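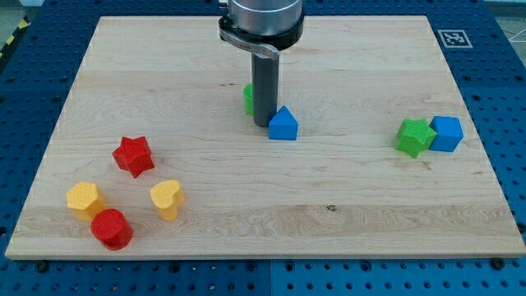 ## Ticket 893: board not lying flat, blocks creeping

**Product:** Boleo hardwood board, used with the Dokuna block set
**Table:** Ryu perforated table, dark blue
**Opened:** 24 July 2023
**Status:** open, see last entry

### What was reported

The complaint as it came in: "Blocks slide on the board. The board is warped. Please replace." Three short sentences, and I only believe the first of them so far.

The customer says the blocks drift towards one side while they are being arranged, and that the blue one with the pointed top is the worst. They have already wiped the board, turned it round and turned it over. They want a new board and have asked whether the joins between the planks are "opening up".

### Entry 1

Looked at the picture before doing anything else. The board is sitting flat on the table as far as I can tell. The grain runs left to right, there are a few small knots and some darker streaks, and you can make out the seams where the planks meet. All of that is ordinary for a joined board. A seam you can see is a seam, and I would want a fingernail to catch in it before I called it a gap.

The board looks narrower at the far edge. The customer brought this up as proof of shrinkage. It is perspective. Asked them to measure both long edges with a tape.

### Entry 2

Both long edges measure 500 mm. Shrinkage closed as a cause.

Asked for the straight edge test:

1. Take everything off the board.
2. Lay a steel ruler across the grain, front to back, and look for light under it.
3. Do the same along the grain.
4. Turn the board over and repeat both.

No light in any position, according to the customer, "except maybe a bit". I asked what a bit was. They tried a sheet of printer paper and it would not go under the ruler. I am calling that flat.

### Entry 3

Customer now says the board must have been warped on the day and has since gone back. Possible, I suppose. Wood does move. I have never known it to move out and back again between two emails, and I am not ordering a replacement on the strength of it.

Moved on to the table. The blue top is made up of several square sections, and the shade changes slightly from one to the next. The shade tells us nothing about the height. Two plates can match perfectly in colour and still have a lip between them, and the other way round. Asked the customer to lift the board off and run a hand over every join underneath.

### Entry 4

Result: one join has a lip the customer can feel. They had not mentioned it before as it was "only the table".

Suggested:

- Slacken the plate on the high side, press it down, tighten again.
- Check underneath for crumbs, screws or bits of packing.
- Put the board back and press each corner in turn. Listen for a knock.

They did the first and third. No knock before, no knock after. So the lip was real, but I can't see that it was doing anything to the board.

### Entry 5

Somebody on their side found a forum post recommending Drokska grip wax and put it on half the board. I would have liked to be asked. The blocks are said to be "much better" on the waxed half, though the customer also changed which blocks were standing there, so that is two changes at once and worth very little as a result.

Asked them to take the wax off with a dry cloth, then try this, with the same block each time:

1. Stand the blue block in the middle of the bare board.
2. Mark its corner lightly in pencil.
3. Leave it for 15 minutes with nothing else touching the board.
4. Look at the mark.
5. Repeat near the right edge.

### Entry 6

No movement in the middle. No movement at the right edge. The block stays on its mark when it is left alone.

That leaves the arranging itself. Blocks stood close together get nudged when the next one goes down, and a smooth board won't hold them back. The customer doesn't accept this and says they were being careful. I have asked for 75 mm between blocks for the next few goes, with pencil marks, and a note of which block moved and what was being put down at the time.

### Where it stands

- Warped board: not shown.
- Shrinkage: ruled out by tape.
- Open joins: nothing found, fingernail test still not done despite two requests.
- Table lip: found, adjusted, no effect noticed.
- Wax: please don't.

Replacement refused for now. Waiting on the spacing notes and the fingernail test. If a nail does catch in one of the seams, send the position measured from the left edge and I will look at the board again.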